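Clothing Repair and Reuse at a Student Residence
Project report, group 4: Tín Lý, Bình Mạch, Da-eun Kang
February 16, 2021

1. Background

Our assignment was to look at one kind of household waste and suggest a way to cut it down. We chose clothing. All three of us live in the Sukorel residence, and the donation bin by the laundry room is full at the end of every term. We wanted to know what students do with clothes that are torn or worn out, and if they would repair them given the chance.

2. Method

We put a paper survey in 94 mailboxes and got 60 back. The survey had eight questions, mostly multiple choice, with space for comments at the end. We also interviewed Thiện Tô, who runs the Đặng alterations shop two blocks from campus, and asked him which repairs students pay for.

3. Results

Most people who answered had thrown away at least one piece of clothing in the past year that could have been fixed. Jeans came up more than anything else, followed by socks and winter jackets. The usual damage on jeans was at the inner thigh, the knee and the hem. 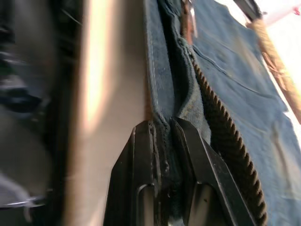
Cost was the main reason given for not repairing. A second reason was that people did not know how. Several wrote that they owned a needle and thread but had only ever sewn on a button. One person wrote that the shop was closed whenever they were free - we had not thought to ask about opening hours.

Mr. Tô told us that zippers and hems make up most of his student work. He turns down thigh patches when the cloth around the hole is too thin to hold a stitch. His advice was to bring jeans in while the area is worn but still closed.

4. Suggestions

We suggest a repair table in the common room twice a term, with thread, patches and one shared sewing machine. Tài Đinh from the housing office said a used machine would cost 80 dollars and could be stored in the linen closet.

5. Limits

The survey covered one building. People who do not care about clothes probably did not return it, so the interest in repair may look higher than it is. We also left out shoes, which two people asked about in the comments.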